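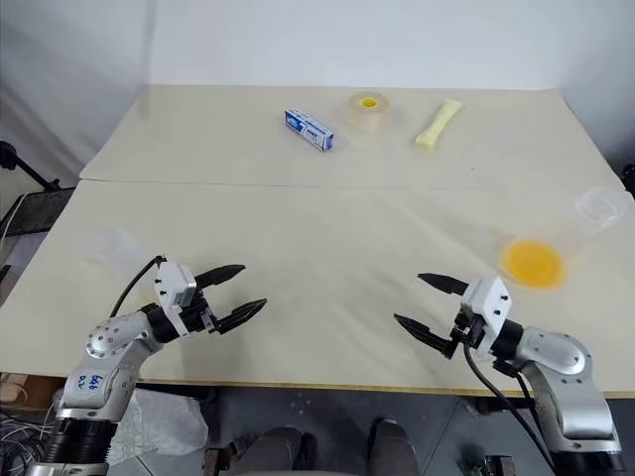

Who can take part in the Thongdee household post study?

Adults aged 18 or over who live in the Stesitz area and send or receive parcels at home. You can rent or own, live alone or share, and you do not need to be a regular online shopper. We would like to hear from people who get one parcel a year as well as people who get one most mornings.

What the study is for

Trirkar is looking at how parcels reach homes in the district, and what happens when they do not. Since the Stivero counter closed in July, people in the outer streets have had to go into town to post anything larger than a letter. We want to know how that has changed things for them. The findings will go into a written report, and a short version will be sent to everyone who takes part.

What you will be asked to do

You will keep a parcel diary for one month. Each time you send or receive something, you write down the date, whether you were in, where the item was left and how far you had to travel if it went elsewhere. Most entries are only a few lines. If nothing comes that week, write "none" and leave it at that.

At the end of the month there is an interview, either at our office or by phone. It will be recorded with your permission and the recording will be deleted once it has been typed up. You may skip any question.

We do not need to know what is in your parcels or who they are from. Please do not send us labels or receipts with other people's addresses on them.

Payment

We pay 300 in shopping vouchers for the diary and interview together. If you stop partway through you will be paid for the weeks you have finished. Bus fares to the interview are paid back on the day, so bring your ticket.

Who we cannot include

People who work for a delivery company or a post office, or who live with someone who does. We also cannot take more than two people from the same address. If two of you are applying, fill in a form each and keep separate diaries.

Businesses run from home are fine as long as the parcels come to the address where you live. Please say so on the form.

How to apply

Ask for a form at the Thongdee study desk, Room 802, Trirkar, Stesitz. Forms can be handed in at the desk or put through the letterbox by the main door. The closing date is September 12, 2022. Late forms will be kept on a waiting list in case someone drops out.

Paper diaries are sent out by post. A large print version is available, and you can give your entries over the phone if writing is difficult. Tick the box on page 2 of the form and we will ring you to arrange it.

We will write to everyone who applies, including those we do not have a place for. Questions about the study should go to Somkiat Srithong at the desk.

Related items
Stivero counter closure: where to post parcels now
Parcel diary: notes on filling it in
How Trirkar stores your details
Interviewer wanted, part time, Stesitz
Earlier studies and reports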